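„Ein Streit ums Nudelsieb trägt drei Folgen"

3. Januar 2018

Sie hat die Tränen der anderen sortiert, beschriftet und in die richtige Reihenfolge gebracht, und sie würde es wieder tun, nur für mehr Geld. Bei „Bakilana", der Inselshow des Streamingdienstes Verumov, saß unsere Gesprächspartnerin zwei Staffeln lang im Schnitt. Ihr Vertrag verbietet ihr, darüber zu reden. Deshalb steht hier kein Name, und deshalb bestellt sie im Lauf des Nachmittags drei Kännchen Kamillentee auf unsere Rechnung.

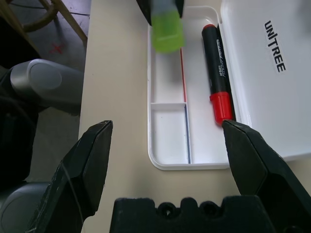
Weiße Schale und Stift auf beiger Tischplatte

Fast 700 Stunden Material seien für die letzte Staffel angefallen, erzählt sie, und der größte Teil davon zeige Menschen, die auf Liegen liegen. „Die Leute glauben, wir erfinden Streit. Wir sind froh, wenn jemand aufsteht." Gestritten wurde dann doch, allerdings selten über das, was später in der Vorschau stand. Der große Bruch in Folge vier, nach dem halb Deutschland wissen wollte, wer wen verraten habe, begann mit einem Nudelsieb, das ungespült in der Spüle lag. Im Schnitt wurde daraus eine Frage der Loyalität.

„Wir haben das Sieb nicht gezeigt", sagt sie. „Das hätte die Sache kleiner gemacht."

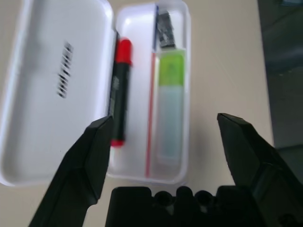 Henrike Saalbach, Redakteurin Fernsehen und Streaming

Ob das noch ehrlich sei? Sie rührt eine Weile in der Tasse. Jeder Satz sei so gefallen, sagt sie, bloß eben manchmal an einem anderen Tag und zu einer anderen Person. Für solche Fälle gibt es im Team ein Wort, das sie nicht verraten möchte, obwohl wir zweimal fragen. Die Zuschauer achteten auf Ohrringe, weniger auf Logik. Wechselt mitten im Gespräch der Ohrring, hagelt es Zuschriften, und die Produktionsfirma Nismont bekommt sie alle.

Zwölf Kandidaten zogen in das Haus, und jeder hatte nach ihrer Darstellung spätestens am Abend seine Rolle: die Vernünftige, der Lustige, der mit der Exfreundin. „Der Lustige war gar nicht lustig. Das haben wir mit Musik gelöst." Beschwert habe er sich nie. Inzwischen moderiert er Möbelhauseröffnungen.
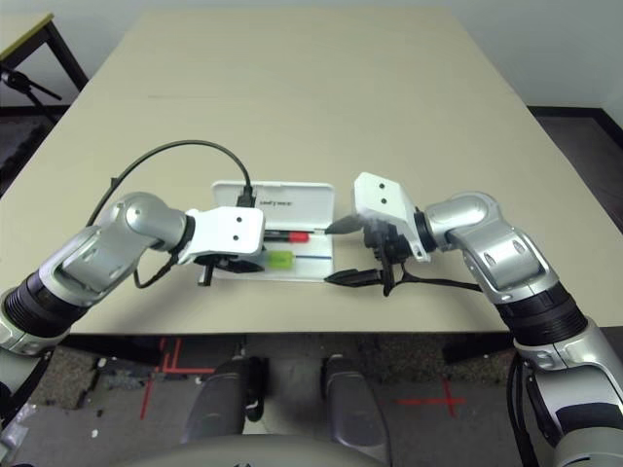
Stift mit roter Kappe im offenen Etui

Schwieriger war die Wiedersehensrunde. Gedreht wurde sie im Hotel Talasik, einem Haus mit sehr weichen Sesseln, in denen sich nach ihrer Erfahrung kein vernünftiger Zorn aufbauen lässt. „Du kannst nicht empört aufspringen, wenn du erst nach vorn rutschen musst." Eine Teilnehmerin habe drei Anläufe gebraucht und sei dann aus Verlegenheit zur Toilette gegangen. In der Sendung verließ sie unter Tränen das Studio – die Tränen stammten vom Vormittag und galten einer verspäteten Maschine.

Im Haus hat man daraus gelernt. Für die nächste Runde sind Barhocker bestellt.

Mitleid mit den Teilnehmern hat sie durchaus, in Grenzen. Im Januar säßen schon die nächsten beim Casting und erklärten, sie wollten sich „einfach nur selbst besser kennenlernen". Einer habe dazu eine Mappe mit seinen besten Wutausbrüchen mitgebracht, nach Anlass geordnet. Er wurde genommen.
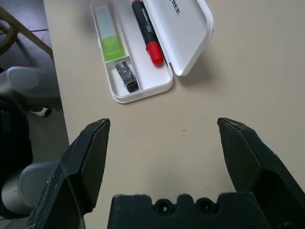
Weißes Federetui, aufgeklappt

Sieht sie sich die Show privat an? Niemals, sagt sie, und erzählt dann zehn Minuten lang, warum das Paar aus der Konkurrenzsendung höchstens bis Ostern hält. Er schaue beim Küssen zum Tonmann. Beim Gehen fragt sie noch, ob wir das mit den Barhockern weglassen könnten. Wir haben versprochen, darüber nachzudenken.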